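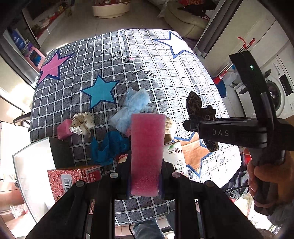 Skatberg announce their second record, "Plilmont"

The duo Skatberg have confirmed that their second album, "Plilmont", will be released in August on the Rester label. The announcement was published on the label's website at 11 in the morning, together with the artwork and the full track listing. Regular readers will know that this blog has followed the group from their first single, and the news is most welcome here.

"Plilmont" takes its name from the song that opens it and runs to eleven tracks. Three of them have been performed in concert already: "Low Water", "The Second Landing" and "Postcard, Unsent". The remainder are new. According to the label, both members shared the writing of the words and the music, whereas the first album was largely the work of one of them. The recording was carried out over the winter at the Chornovol studio, where the debut was also mixed.

The lead track was made available for streaming on the same day. It is slower than anything on the first record, and the drum machine that dominated the early singles has been replaced by piano and a small string section. The voices enter late – well past the first minute – and remain close together until the final chorus. On first hearing I was unsure about the length of the introduction. After several more I have come round to it, although I would still have preferred a fuller ending.

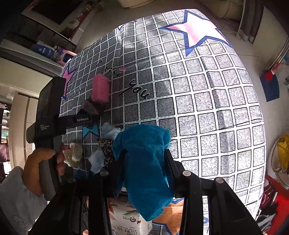
Blue towel, grid-patterned bed cover

The album will be issued on compact disc, on vinyl and as a download. There will also be a limited edition of 666 numbered copies, containing a lyric booklet and a second disc with two live recordings. Orders for this edition are restricted to one per customer, and the label has stated that it will not be pressed again. Those who missed the special edition of the debut will remember how quickly it sold, and are advised to register with the Rester shop beforehand.

A short run of concerts is to follow the release. Venues have not been published, but the label refers to seated halls and to an enlarged band for the string parts. It is to be hoped that the older songs will not be set aside altogether – "Harbour Lights Out" in particular would be well suited to such an arrangement.

A full review will appear on this blog once the album has been released. In the meantime, the concert page will be updated when dates are confirmed, and the discography has been amended to include the new title. Corrections to either page may be sent through the usual contact form.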